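**Tesier** is a literary magazine of very short fiction, published twice a year from the town of Azevedo. It prints stories of loneliness, long marriages, bad mornings and small kindnesses, none of them longer than 1,200 words, and it has built up a wonderfully loyal readership among people who like to finish a story before the kettle boils.

## Contents

Each issue is built on a single household theme. Past themes include keys, stairs, neighbours and, in the much-loved lunch issue, the meals people eat alone.

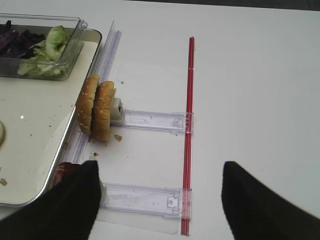 *Red cabbage and lettuce in a clear plastic container on a metal tray.*

The lunch issue opened with "Beton", still the best-known story the magazine has run. It follows a widow who writes letters to the concrete works across the road, and the replies (short, polite and increasingly tender) are a joy to read! It fills just 500 words, and many readers can recite the closing letter by heart.

## Style

Stories in Tesier tend to begin in the middle of an ordinary day and stay there. 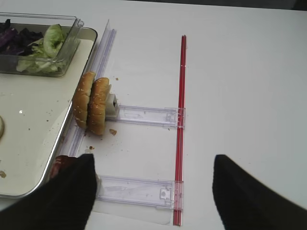
Dialogue is sparse, and a whole quarrel may pass in two lines. First-person narrators are common, as are letters, shopping lists and notes left on doors.

## Printing

The magazine is printed by Flarkon in runs of 500 copies, on cream paper with a stitched spine. The spring issue comes out in May. Early issues are eagerly swapped between collectors, the lunch issue above all.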